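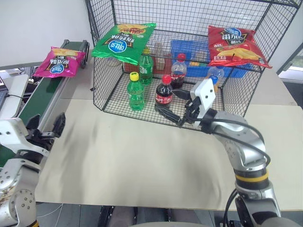 Shop cage, right arm at the front cola, left arm parked by the belt.

March 19, 2026. Covwood robotics club, bench notes, afternoon into evening

Goal for the day was the same as last time: take a named drink out of the cage, put it on the belt, don't redecorate. The Plutitz round gives us 7 minutes for a shopping list read out by a judge, and at present we would use most of that on the first soda.

Started with calibration. Right arm was reaching short again, always toward the window side. We spent a good while blaming the wrist, then the table, then each other. Turned out somebody had put the old offsets file back after the January cleanup. Restored the new one and saved a copy in the Zabala folder with READ ONLY in the name. It isn't read only. It's the thought that counts.

Changes made today:
Approach height lowered so the fingers clear the front wire and come in beside the cap. Before this we were closing on the cap and lifting from there, fine on a full bottle and ugly on one that's been opened.
Speed limit inside the cage set to 200. Outside the cage it can do what it likes.
Gripper opens before it crosses the wire. It used to open after, which is how the neighbors got knocked.
Left arm gets a fixed waiting pose near the belt. It had been drifting over to help.

Ran cola, front position, over and over until we were bored, then swapped to the green bottle with the yellow cap. Cola is reliable enough that I'd show it to a parent. The green one is a problem when the taller green one stands behind it, as the detector draws one large box around both and aims for the middle, where there is no bottle. Cap color ought to settle it, yellow against green, and the detector does see the caps. It just doesn't think they're important. Added 66 more labeled frames with the two lined up and left it training on the Collov box.

Back row: the second cola is not full, so its liquid line sits lower, and the label crop that works on the front one finds this one maybe half the time. Please stop drinking the test set. If you must, drink it all the way down and write it on the sheet so we can retire the bottle.

Chips. The red and green bags hang over the wire, and the pink one is on the belt. All of them are upside down, so the text reader gets nothing useful out of them. The rules don't say which way up stock will be, so we're leaving them like this and rotating the crop in software. First attempt rotated the bottles too. Fixed by 1815, by which time the pizza had gone.

Belt is fine. It still squeaks. I've been told the squeak is how you know it's running.

The clear bottle with the blue cap: arm blocks the head camera whenever it's working the front of the cage, so we lose sight of most of that one and the planner decides it has been sold. Needs a memory of the last good look, a few seconds at least. Assigned to whoever reads this first.

For next session:
check the training run before touching anything
green pair test, both orders, then with the cola moved in between
bag pick from the wire, slow, left arm off
tie down the loop of cable on the right arm a bit closer, but leave slack at the elbow
bring tape

Power off at the wall, laptop left charging on the white desk. Key is back on its hook.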